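3.2 Primacy claims and the timing of infringement letters

In this section we consider how national governments react when a supranational court declares that its own law stands above theirs. Our material consists of 680 public statements by ministers, coded by hand by 2 readers. We looked first at the interval between a ruling and the first official answer, and found that the answer usually came within 48 hours.
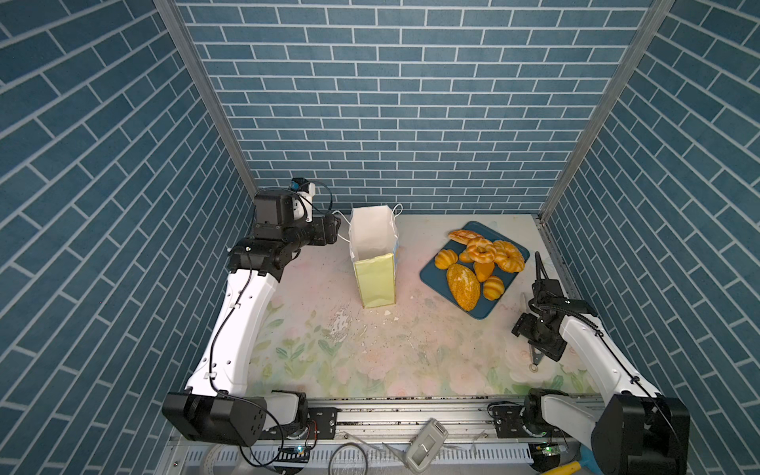
Gonçalo Baptista objects that a quick answer says little about real policy, and that many ministers simply repeat what their press office prepared before the ruling was known. We accept this point in part. For this reason the statements from the Mesthorpe archive were separated from those given in parliament, where a minister must answer questions and can not read only a text.

The parliamentary statements are longer and more careful. They mention the national constitution more often, but they mention sanctions less. It seems that a threat to withhold common funds is discussed mostly before the press, and that in the chamber it is treated as a matter for lawyers.
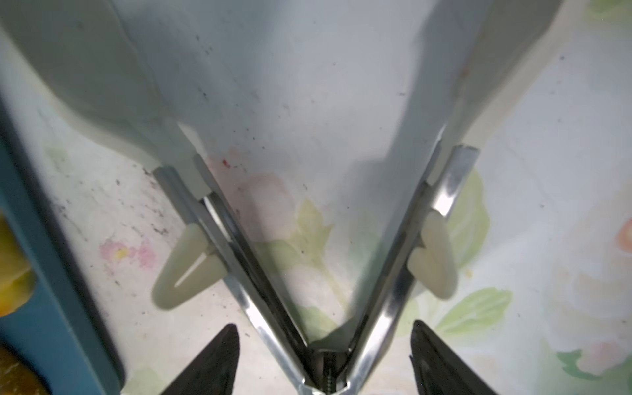 Figure 2. Metal gripper fingers below a white housing.

A second question is whether the opposition parties change the tone. Sandhu's earlier study on coalition cabinets suggested that small partners speak more softly than the leading party. Our data support this only for the period after October, when the budget talks had already started.

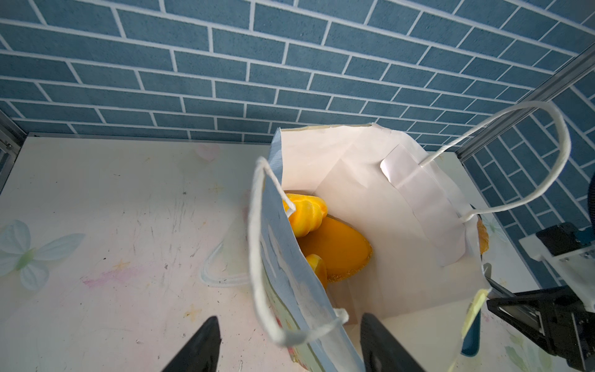
Before that month the difference between partners is weak, and it disappears when we remove the statements made on the day of a ruling. We therefore do not use party size as a variable in the model of Section 4.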